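Unit 3 - Vaccination coverage and how districts report it

Read this before the November session. Bring a calculator.

## What coverage means

Coverage is the share of a target group that has received a given dose. The top number is doses given to people in the group. The bottom number is the size of the group. Most errors come from the bottom number, which is often taken from an old census.

Two methods are in common use:

- **Administrative coverage** uses clinic tally sheets. It is cheap and quick, but it counts visitors from other districts.
- **Survey coverage** uses household visits and vaccination cards. It costs more and comes out later.

The two rarely agree. When administrative coverage goes over 100 percent, the target group has been set too low or doses have been counted twice.

## Worked case: Gostoddale district

Gostoddale planned for 2189 children under five in its measles campaign. The neighboring district of Stinov has no cold room of its own, so families near the border bring their children to the Gostoddale clinics. Those doses went on the same tally sheets as everyone else's.

To correct for this, the health office added a column for home district. Clerks found it slow at first and left it blank on busy mornings. Blank rows were treated as local, so the problem got smaller but did not go away.

## Rates per 1000

Case counts alone do not let you compare districts of different sizes. Divide the cases by the population, then multiply by 1000. Always state the period. A weekly rate and a monthly rate can't go in the same table.

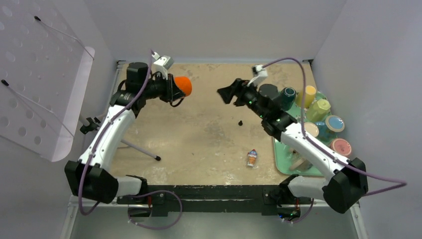 Check also who is in the population figure. Anozie reports cases for all ages but uses the under-five population in its monthly bulletin, and the rate looks far too high. Ekollow uses the full population for both - follow that layout in your own tables.

## For next time

1. Redraw the Gostoddale tally sheet with a home district column that a clerk can fill in quickly.
2. Write a short paragraph on what should be done with blank rows.
3. Read the section on dropout between first and second doses.

Hand in items 1 and 2 on paper, stapled.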